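About us

Hi, and welcome to Plaretti Walks! I started this little company after one long, rainy August in Brarby, when I kept getting lost (happily) on the hill paths above town.

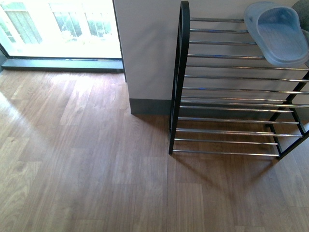 These days I lead small groups from Brarby over to Grerkberg – never more than 6 of us, and always with a long stop for cake.

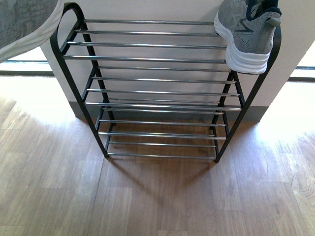

2 min read

The full route takes two days, and you don't need to be super fit. My oldest guest so far was 75 and beat me to the top!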